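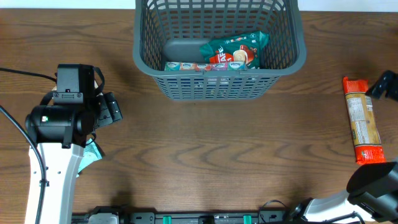

Mosidell Storage Basket, gray
Item no. 2984
In stock at the Lornport warehouse
Sold by Allthorpe Home Storage

A simple open basket for the small things which live on a table, in a cupboard or on a shelf. It is made of gray plastic, with rectangular openings in the walls and a solid, thicker rim. We have sold this model longer than any other basket in our shop, and many customers come back for a second one when they have found the right place for the first.

Product details

Material: plastic
Color: gray
Height: 11 cm
Weight: 248 g
Lid: not included, not available for this model
Assembly: none
Sold as: single piece

Shape and walls

The basket is a little narrower at the base than at the top. This makes it easy to put your hand inside and take out a thing from the bottom, and it also means that several empty baskets can stand one in the other when you don't use them. Please do not push them together with force, as they can be difficult to separate afterwards. If this happens, turn the stack upside down and move the lower basket gently from side to side.

The openings in the walls let the air pass, and from the side you can see what is inside without lifting anything. Lower on the front wall there are rows of narrow slots. Very thin articles such as hairpins, toothpicks or loose sewing needles can fall through an opening, so for these we recommend a closed box. Everything bigger than a matchbox will stay where you put it.

The rim is the strongest part of the basket. When you carry it full, hold it by the rim on two opposite sides. Do not carry it by one side only, and please do not hang it on a nail by one of the openings.

What to keep in it

In the kitchen it is good for the soft packages that will not stand up alone: coffee pouches, sachets of soup, opened bags of nuts which you have closed with a clip. Put the flat packages in first, standing against the back wall, and the bigger ones in front of them or beside them. A multipack of pocket tissues can lie across the front, where it is easy to reach.

For the office desk or the break room, customers use it for tea and coffee pouches, tissues, chargers and the small cases in which people keep their glasses or their earphones. Homa Pakzad from our shop keeps one at the packing desk with tape, two markers and hand cream. In September, when the new school year starts, we sell many of them to parents who want one basket for each child near the front door.

It is also useful when you clear a table. Take the basket to the table, put in everything that must go to another room, and carry it all in one walk. Empty packages should go to the bin first – a basket that is half full of old wrappers is soon a basket where you find nothing.

If you store food in jars, look at the caps before you put them in. A jar with a good screw cap can lie on its side in the basket, but a jar that was opened should always stand. Keep heavy jars at the bottom and in the middle.
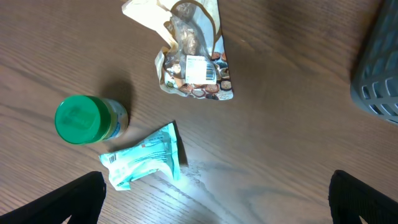 Can I put opened snack bags directly into the basket?
Opened bags can go in if you fold the top over and close it with a clip, but the basket itself is not airtight, so it will not keep the food fresh. For nuts, dried fruit or cookies that you want to keep for more than a few days, use a closed jar or box and place this in the basket.

Is the plastic safe for direct contact with food?
We sell this basket as a household article and not as a food container. Packed food is no problem. For unpacked bread or washed fruit please put a clean cloth or a paper napkin inside first.

Will it scratch my wooden table?
The base is smooth, and on oiled or varnished wood we have not seen any marks in our own use. Sand or crumbs under the basket can scratch, of course, so wipe the table before you put it down, and lift the basket when you move it.

Can it go in the dishwasher?
Please wash it by hand. The heat of the dishwasher can bend the walls, and a bent basket will no longer stand flat.

Cleaning and care

Use warm water, a little dish soap and a soft brush. The brush is better than a sponge for the openings, where dust likes to stay. If coffee powder or sugar has fallen inside, first shake it out over the sink while the basket is still dry, then wash. Let it dry upside down on a towel.

Do not use bleach or scouring powder. Marks of adhesive labels can be removed with some drops of cooking oil on a paper towel; leave it for a few minutes and wash again with soap. Do not place the basket on a stove, on a radiator or in the oven, also not when the oven is turned off.

In strong sun the gray can become lighter after some years. For a windowsill or a balcony we suggest that you turn the basket from time to time, so that the color changes on all sides the same.

Goes well with

Tichý drawer divider, white
Tichý bag clips, set of 11
Mosidell label holder, to clip on the rim

The label holder fits only the solid rim of this model and not the older Mosidell basket with the thin rim. If you are not sure which one you have at home, send us a photo and we will look.

Delivery and returns

We send single baskets in a carton with paper filling. When you order more than one, they come stacked. Orders to the Lornport area can also be picked up at our counter; please wait for our message that your order is ready before you come.

You can return an unused basket within 30 days. It does not need to be in the original carton, but please pack it so that nothing heavy can press on the walls. If a basket arrives with a crack, write to us with your order number and a photo of the damage. You don't have to send the broken one back.

For schools, offices and rental apartments we can make an offer for bigger quantities. Please write to Pejman Kordestani in our sales office and tell him how many you need and the address for delivery. He answers in English and in Persian.

From our customers

"I bought it for the coffee shelf and it does the job. I wish it would be available also in green." – Daniyal Virk

"Good rim, strong enough. The holes are a little big for my small batteries, I put a piece of cardboard on the bottom and now it is fine." – Kamol Srisuk

"Second order. They go one in the other very well, I only had to pull a little." – Surachet Wattanapong

Page last updated 26/06/2019. The color on your screen can be slightly different from the real color of the product.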